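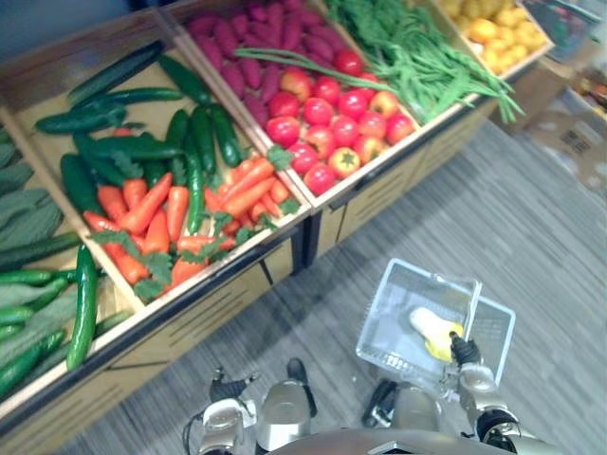
Students on the Festurdale robotics course closed their autumn project in November 2023. "The task is to carry a basket of vegetables," said the course leader. "We began in October with 8 students."
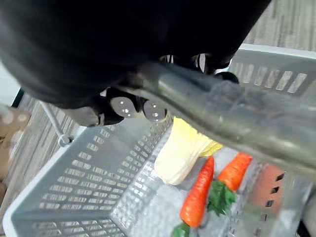 A napa cabbage and carrots in the basket.

The team recorded 700 attempts and kept 697 for study. "Grip is the hard part – the fingers must be set again for each item," one student explained.

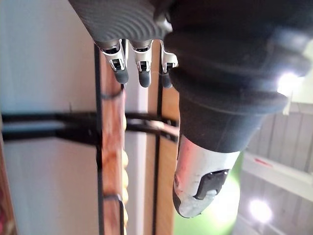 A second student spoke of long evenings spent on the thumb settings. "We changed them 6 times," she said. 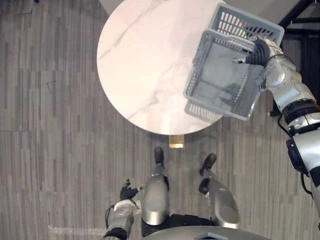

The basket held by its rim over the round table.

The course, named Kuvgate, will run again next year.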